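Tendow Family Resource Room
Progress report to the Halusora Fund
February 2024

The grant period started in October, and this report covers the work up to now. The resource room lends toys, books and baby equipment to families in Godoy and the surrounding townships. The fund pays for the rent, the part-time coordinator and the new shelving.

Opening hours went from two afternoons a week to two afternoons and a Saturday morning. Saturday is now our busiest session. Families who work shifts at the plant had asked for it, and most of the new sign-ups have come from that group.

The shelving is in. It took longer than planned, as the first delivery was the wrong depth for the back wall and had to be exchanged. We also moved the books to the front window, where parents can read with smaller children while older ones pick out games. Borrowing of picture books is up as a result. Puzzles are still slow, mostly due to missing pieces, and we have stopped accepting them as donations unless they are sealed.
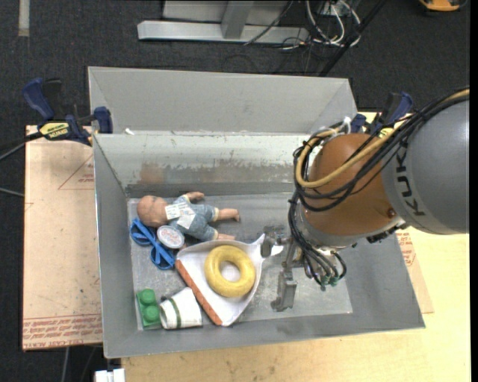
The catalog is the part of the work that is behind. We switched to the Vummont lending software in the fall and the old records did not transfer cleanly. Eight categories came over with no due dates, and these are being entered again by hand. Six are finished. The other two, outdoor toys and car seats, should be done before the spring sign-up. Car seats are not being lent until their expiration dates have been checked.

Spending is within budget on rent and wages. Shelving went over by a small amount, which we covered from the supplies line. We are not asking for more money. We would like permission to move what is left in the printing line to postage, so that overdue notices can be mailed to families who do not use email.

Next steps are to finish the catalog, hold the spring sign-up, and send out the family survey. The survey will be in English and Spanish. Results will be in the final report, along with the full lending figures.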